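4.2 Repair habits and the second life of household computers

When we first drew up the interview guide, we had supposed that people would talk mostly about money, and a good many of them did, but what came up again and again (often over a second cup of tea) was attachment. Of the 149 households that took part in Plokitz, 103 still kept at least one desktop computer that was no longer in daily use, usually in a loft, under a bed or at the back of a wardrobe. Very few described these machines as rubbish. They were "the old one", "the one with the photographs on it", or simply "the spare", and several people were plainly fond of them.

We found it helpful to think of this in terms of what an owner believes can still be done. A tower case comes open, and its parts sit on a board where a patient person can find them, and our participants seemed to know this even when they had never lifted the side panel themselves. A telephone or a slim laptop gave them no such comfort. One retired bus driver in Robles told us that he would not dream of parting with a machine "while there is still something in it worth having", and we heard much the same thought, in gentler or sharper words, in all three towns.
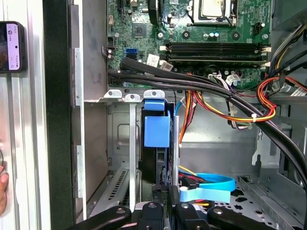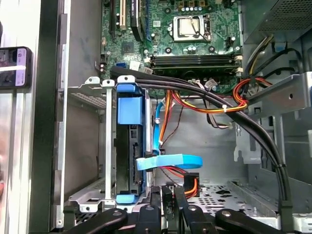
Figure 3. Inside an open desktop tower, with the green motherboard and its black memory slots. The lower picture also shows the processor in its socket, with no cooler attached.

The belief in a second life was not always followed by one, of course. In Tosetti, where a repair evening has been held in the library since long before our study began, people were noticeably readier to bring a machine down from the loft and let somebody look at it. In Skonda, which has no such evening and where the nearest shop is a fair bus ride away, the same good intentions tended to stay where they were. We visited the Tosetti evening twice in June and were struck by how much of the time went on talk: where the computer had come from, which child had done their homework on it, what had been lost when it stopped starting up.

Roughly 70 per cent of those we spoke to said they would give an old computer away if they could be sure that it would be used. It is this wish to be sure, we think, that deserves more attention than it has had in earlier work on household waste, and we return to it in Section 5 when we consider how collection points are run.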